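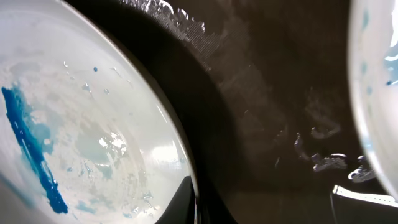

Keir Halliday在课前留言里问：既然盘碗擦得干不干净最后由人来看，为什么还要给染色液的用量写规定？他认为操作者看着差不多就行。

本讲从这个问题开始。“差不多”在单次演示里没有问题，放到一批记录里就会出麻烦。染色液涂得多，擦拭动作就长，力也大；涂得少，两下就完。两类记录混在一起，后面的人分不清差别来自操作习惯还是来自污渍本身。所以本课程沿用Lallora实验室的内部做法，把污渍当作实验条件来管理，和夹爪型号、相机安装角度写在同一张表里。

课程：双臂操作规范，第六讲
讲义日期：2022年7月19日
主题：湿作业（擦洗类任务）的布置、操作与记录

一、适用范围

本讲义适用于桌面双臂机器人进行的擦拭、蘸水、冲洗类练习，不适用于带加热或使用腐蚀性清洁剂的任务。使用Condex工位和Selasmont工位的小组执行同一份规则，工位差异见附表，附表在实验室门口领取。

二、桌面布置

1. 液体只放在有边的托盘里。托盘与机械臂底座之间留出空隙，线缆不得从托盘上方低垂经过。

2. 待擦的餐具与海绵分区摆放。餐具可以放在另一只托盘里，两只托盘可以紧靠，但海绵的起始位置固定在水盘一侧。

3. 染色液每件餐具涂一道，方向不限。蓝色在白瓷或白塑料上容易辨认，本课程统一用蓝色。

4. 每班次开始前拍一张布置照片，与上一班次的照片对照。位置偏差看得出来就重摆。
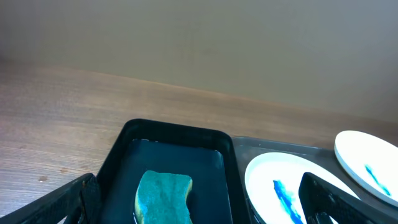 三、操作要求

1. 上电前检查夹爪指面。指面有水渍或泡沫残留时先擦干，再做开合测试。

2. 夹取海绵时先慢后快。海绵吸水后变重，夹得过浅容易脱落，夹得过深会把水挤到关节外壳上。

3. 一只手擦拭时，另一只手要么扶住餐具边缘，要么退到餐具之外悬停。不允许两只夹爪同时越过同一件餐具的中线，除非任务单写明。

4. 擦拭力度以餐具不移位为准。餐具被推着走，说明下压过大或者缺少扶持，这一条记录标为“移位”，不删除。

5. 液体溅到托盘外，先完成或中止当前动作，双臂回到待机位，断开使能，再用手清理。双臂带使能时，人手不得进入工作区。这一条没有例外，违反者当天停止操作。

6. 线缆每完成一组任务看一次。腕部线缆要留够弯曲余量，同时不能搭在湿的表面上。 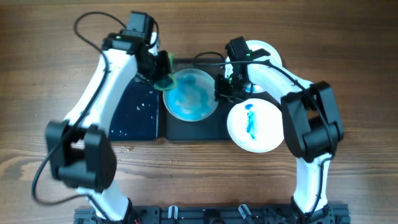 四、记录与中止

记录表每条至少填写：操作者、任务编号、起止状态、异常代码。起止状态写看到的情况，例如“盘面中部有一道蓝色”，不要写“较脏”“较干净”。

一组连续操作上限为500条，到数后换人，并更换托盘里的水。累计3000条做一次关节外壳检查，由Hellström工位的值班教师签字。

出现下列情况之一立即中止：夹爪响应迟滞；关节处有液体；相机视野被泡沫或水滴遮挡；两臂发生接触。中止后的记录保留，异常代码照实填写。

五、课后作业

每组2人，按第二节重新布置一次工位，互相检查，写出不符合规则的地方和改正方法。回到开头的问题，用你们自己的记录说明染色液用量对动作时长有没有影响，篇幅一页以内，下次上课前交到讲台。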